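Wado, a review after a month of use

Wado is a method for teaching a robot arm from recorded demonstrations. You feed it your recordings, it throws out the poor ones and trains a policy on the rest. We ran it on a Franka Emika arm with the standard settings, using 60 demonstrations of one pick-and-place task.

Setup took two days, mostly spent converting files. The manual is thin on this and the error messages are worse. Training was quick once it started. 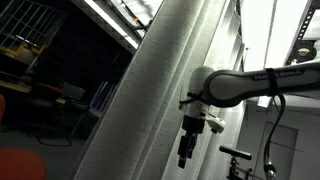

Kgomotso Magagula would rank the filtering lower than I do, saying that 13 rejected demonstrations is a lot to lose when a person had to record every one of them, and that a few looked fine on replay. Fair point. I put them back in and success dropped, so I kept the filter on.

Over 34 trials the filtered policy failed 2 times, both on grasps near the edge of the workspace. Pruna, our old method, failed 13 on the same set. I would use Wado again for short tasks -- longer ones I haven't tried yet.

Shabnam Kakakhel, 22nd September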